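Ngọc Giáp on sorting, bins and the thing about lids

I'd meant to stay half an hour with Ngọc Giáp and ended up missing two trains, which tells you something about how she talks (fast, with her hands, while moving things from one side of the table to the other). She has been helping people sort out their cupboards for a living since she left the stockroom at Ernero, and she'll happily tell you that she learned more there about putting things away than anywhere else.

"Everyone wants to start with the shelves," she told me, before I'd even got my coat off. "They ring me and say, I've bought these lovely shelves, come and fill them. And I say, what's going on them? And they don't know!"

Her way is to start with a table and a few open trays. The table has to be cleared first, properly, and everything from one drawer or one cupboard comes out on to the floor. Then it goes up, piece by piece, into a tray. I asked whether it mattered what the trays were.

"Plastic, no lids, different colours. I've tried boxes with lids and people put the lid on and that's the end of it, you'll find that box again in five years." She used to buy hers from Nikolaidis until they stopped doing the small size, and now she gets whatever she can find, so long as they'll stand up against each other without a gap. "If there's a gap, a battery goes down it. Always a battery."

I confessed to the state of my own kitchen drawer at this point. She wasn't shocked. The worst she'd ever seen was in a flat over in Trumach Street, last May, where she and the owner took 418 separate things out of one hall cupboard. I said that couldn't be right. She'd written it down, she said, because the owner had bet her it would be under 100.

"And do you know how many she wanted to keep? 382. I nearly cried. We had a cup of tea and went through it all again."

What do the colours mean, though? I was expecting a system, red for this and yellow for that, and I had my pen ready. She laughed at me. The colours mean whatever you say they mean that morning. Last time it was tall things in one, little pots and jars in another. You can say bathroom and kitchen if you like, or yours and mine. The point for her is that you can call it across the room: "Yellow!" and in it goes, and you don't stand there holding a jar for ten minutes thinking about your aunt.

She does have rules about how things go in. Tall things stand up, they don't lie down, even if they poke out over the top (I'd have laid them flat, I'm a layer-flat by nature). Small containers stand too, lid upwards. When a tray's full you don't heap it, you stop and deal with it.
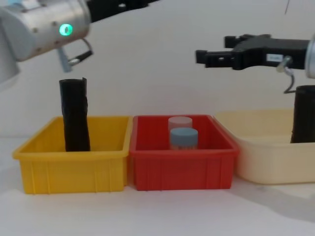 Zorica Matić doesn't hold with the standing-up rule at all, and told me so at some length when I rang her the next day. Tall things fall over the minute you carry the tray, in her view, and she'd lay them all down and put the small pots in afterwards to wedge them. She has no objection to the colours. She would like it known that she was using coloured trays first.

I passed this on to Ngọc, who was delighted. "She carries them too fast! Tell her that. You slide the tray, you don't swing it."

They've worked together on and off for years, it seems, most recently on the long store room at Lorent, where there were 33 shelves and they disagreed about every one. It got done. I asked who had won and was told, rather grandly, that the bottom shelves were Zorica's.

By then it was getting dark and I still hadn't asked about labels, so I did, with one arm in my coat. She uses masking tape and a thick pen, and she won't write anything until the trays have been lived with for a week. People change their minds about where the string goes.

I did my kitchen drawer that weekend. I only had a washing-up bowl and two baking tins, and there's still a bag of bits on the windowsill that I haven't found a colour for.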